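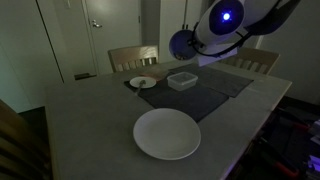

Negi agency, creative test before the interview: normal?

ilham_s
January 14, 2022
Hello all. I am a junior copywriter and I applied to the agency Negi. They ask me to write three radio scripts and a full campaign line for their client Grakex before I meet anyone. No payment. Is this usual? In my last job I showed only my portfolio.

Nathalie C
A small test is usual. I did one in November for another shop, two hours of work, and I got the job. I would do it.

umesh.chauhan
I don't agree with Nathalie. A test for a real client is free work. Ask them to change the client to an invented one, and see how they answer.

Nathalie C
Umesh, they have maybe 53 people applying. If you ask for special rules, they take the next one.

umesh.chauhan
Then let them. My line for Dramura was used on posters and I was never hired or paid. I still have the email.

kanchan_r
Did you sign something before, Umesh? At Akanero we give a paper which says the ideas stay with the candidate. It is one page only.

umesh.chauhan
No, I signed nothing. It was my mistake also.

ilham_s
Thank you for the replies. I have written to them and asked for such a paper. I offered one script in place of three. If they say no, I think I will send my portfolio and nothing more.

Nathalie C
One script is a fair offer. Please tell us what they say.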